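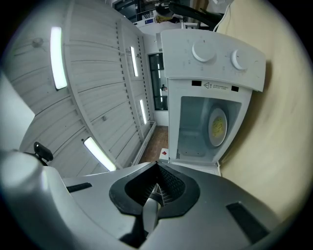

The microwave station with the plate in, from the camera on the hand-held gripper.

Filed under: Workshop Notes / Meeting Minutes
Last updated: July 26, 2019
Reading time: 4 minutes

Minutes of the gripper upkeep meeting, Serkitby workshop

Present: Dalibor Lukáč (chair), Kazimír Krajčí (minutes), the two bench technicians, and our three operators from the kitchen tasks. Apologies were received from the Kultadard office, who asked to have these notes by the end of the week.

1. Notes from last time

The last minutes were read and accepted with one correction. The spare finger pads are kept in the second drawer, and the notes had them in the third, which explains a good deal of rummaging over the past couple of weeks. Kazimír apologized warmly to everyone who had rummaged.

2. Finger pads

Most of our time went on this, and it was time well spent. Dalibor had the old pads from the hand-held unit on the table and passed them round so that we could all feel the difference between a fresh grid and a tired one. The grid had gone smooth toward the tip on both old pads, and the operators agreed this matched what they had been feeling on the microwave knobs, where the grip would hold nicely at first and then slide partway through the turn.

We had been changing pads every 300 runs. The log shows that the last pair came off at 214, and the pair before that did not last much longer. After some friendly back and forth it was agreed to inspect the pads every 30 runs and to change them whenever the grid feels smooth to the thumb, whatever the log says. One of the operators asked whether a pad could be turned end for end to get more life out of it. Dalibor said he had tried this at home on a scrap pair and the tapered end sat badly, so please don't, tempting as it is.

Pads are to be wiped with a barely damp cloth after any food task and left to dry before the unit goes back on its stand. Egg was mentioned several times. It gets down into the grid and sets there, and then we are all standing round with toothpicks.

3. Camera and vignette

A question came up about the dark ring in the corners of the picture. The technicians confirmed that this is simply how the wide lens sits in its mount, and it needs no adjusting. What does need attention is the mount screw, which had worked itself loose by half a turn. It has been tightened, and a dab of paint has been put across the head so that we can tell at a glance if it moves again.

Lens cleaning stays as it was: the soft brush first, the cloth second, and never a sleeve. (Everyone looked at Kazimír, who has promised to reform.)

4. Opening and closing

The fingers were reported as slow to close after a long session. The technicians took the unit apart and found crumbs in the slide, which they cleaned out, and they put on a very thin film of the Dvořáček grease. It closes beautifully now. Please remember that a thin film means a thin film — too much of it creeps forward and ends up on the pads, and then we are back at item 2.

The width reading was checked against the gauge block afterward and came out a hair wide. Dalibor reset the zero with the fingers fully closed and checked it three more times before he was happy. From now on the zero is checked at the start of each session, before the first run, and written in the log even when nothing has changed.

5. Microwave station

The operators would like a little more room to bring the gripper in toward the plate at a low angle. There was a long and pleasant discussion of whether to move the microwave or change the approach, and we settled on trying the approach first. Coming in too steeply brings the body of the tool close to the control panel, and nobody wants a knock there. Dalibor will show the lower approach to anyone who would like to see it.

It was also agreed that the microwave stays unplugged during door and plate runs.

6. Log and spares

The run counter on the unit stood at 1,256 when the new pads went on, and that number is written inside the lid of the case as well as in the log. The Skorkolel order for pads and mount screws has gone in. We asked for two extra pairs, remembering how we fared last October when we ran out in the middle of a task.

7. Any other business

The bench lamp flickers. One of the technicians will look at it.

A request was made for a second set of small hex keys, to be tied to the bench with string. Approved with great enthusiasm.

Actions

Kazimír: print the new pad inspection sheet and put it in the case. Correct the drawer label.
Dalibor: show the lower approach; write up the zero check in plain steps.
Technicians: look at the slide again after the next 30 runs; bench lamp; hex keys and string.
Operators: note any slipping on the knobs, with the run number beside it.

The meeting closed a little late, with thanks to Dalibor for the poppy seed cake. Next meeting when the Skorkolel parts are in.

Minutes taken by Kazimír Krajčí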